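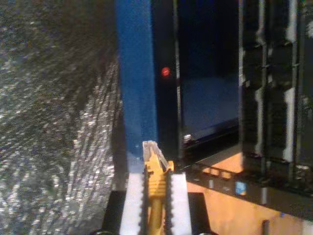
What does the Grarine set cover?

It covers dedication inscriptions, founders' tablets and memorial plaques from houses of worship in the Grarine district, with one record for each inscription. Churches, chapels, synagogues and two former prayer halls are included. Gravestones are left out.

Contents

inscriptions.csv: 3000 records, one per row, UTF-8
buildings.csv: 200 buildings, joined to the first file on building_id
sources.txt: short titles used in the source column
changes.txt: edits since the first release

Main fields

inscription_id: fixed, never reused after a record is withdrawn
building_id: key to buildings.csv
text_orig: the text as cut or painted, line breaks marked with a slash
text_norm: the same text with abbreviations filled in
lang: language of the longest part of the text
date_from, date_to: years only; both are filled even when the stone gives a single year
position: one of 16 fixed terms (north wall, porch, gallery front and so on)
source: field reading, Stöcker survey, or both

How the readings were made

Field readings were taken on site and typed up from paper sheets. Where a text also appears in the Stöcker survey, the two were compared line by line. Differences in spelling follow the stone. Where the stone is now worn or painted over, text_orig follows the survey and the missing letters stand in square brackets. Years in the Hebrew calendar are kept in text_orig and converted in date_from and date_to. A Hebrew year with no month spans two calendar years, so the two fields will differ.

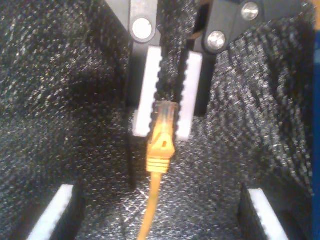 The full set with page scans is kept at the Adcombe reading room and is too large for the download page. It can be copied there on weekdays from the desk machine. The room has no wireless network, so bring a laptop with a wired port and a cable with an Ethernet connector like the yellow one in the picture. Scans are sorted by building_id, then by sheet number. Copy the checksum file along with them.

Known problems

Buildings on the Vunholm side of the river were visited only once, in March, and upper galleries there were closed. Position is blank for most of those records.
Latin texts with mixed capitals may have wrong word breaks in text_norm.
Building names follow current local use. Older names are in buildings.csv under name_alt, separated by semicolons.

Version 2, released 18 November 2022. Text and tables may be reused with credit to the Grarine Inscriptions Project. Scans of the Stöcker survey may be used for study only.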